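**HENANVILLE, Jun 20, 2025** – A claim that rolling towels instead of stacking them frees up a fifth of a linen closet has been making the rounds in Henanville since spring. The people who fold towels for a living here are not all convinced.

The claim comes from Titalholm, a home-storage firm that sells shelf dividers and, lately, a printed guide called the Ellery Roll. The guide costs $4 and tells readers to fold a bath towel lengthwise, fold it again, and roll it toward the hem. Done right, the company says, a shelf that held stacks will hold more towels and they will "stay put for good."

The firm's evidence is a test in its own workroom. Staff filled a set of shelves with 241 stacked towels, emptied them, and then filled the same shelves with 288 rolled ones. Titalholm did not say how thick the towels were, whether both rounds used the same towels, or how hard anyone pushed to get the last few in. Asked for those details, the company sent a second copy of the guide.

Hanne Riihimäki, who runs the linen room at the Vorkari guesthouse on the north side of town, tried the method for two weeks in May and went back to stacks.

"A roll is a nice shape on a table," she said. "Then you put one on top of another and it wants to be somewhere else. My shelves are deep. I need to see the edges and grab four at once."

She also questioned the savings. Round bundles leave gaps between them, she said, and flat ones don't. Thin gym towels might come out ahead. The heavy ones her guests like did not, at least on her shelves, where she ended up with a basket of leftovers on the floor.

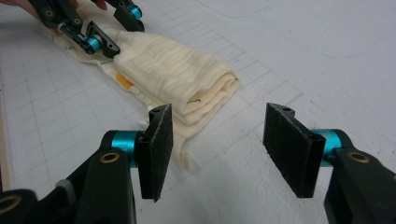
*A cream-colored towel, folded and rolled into a layered bundle, on a white work surface marked with a faint grid.*

Trefor Jenkins, who teaches an evening class in household basics at the Henanville adult center, takes a softer view. His students learn both methods and pick one. Rolling is easier on people with small closets and open shelves, he said, and it hides a messy fold.

"I wouldn't pay for instructions, though," Jenkins said. "Your grandmother would have shown you in a minute, and she would have told you to fix the shelf first."

Jenkins had his own complaint with the guide, which calls for ironing the hem before rolling. He called the step "a way to fill a page." In his class, a towel gets one good shake and goes straight to the table.

The guide also promises fewer wrinkles. That part is hard to check from the material Titalholm has put out. Its test counted towels and nothing else – no mention of how they looked when they came back off the shelf, or how long they had been sitting there.

Titalholm says a new edition, with a section on bed sheets, is due in July. The price will go up by $2. Riihimäki said she would not be ordering it. Jenkins said he might look through a copy if the library gets one.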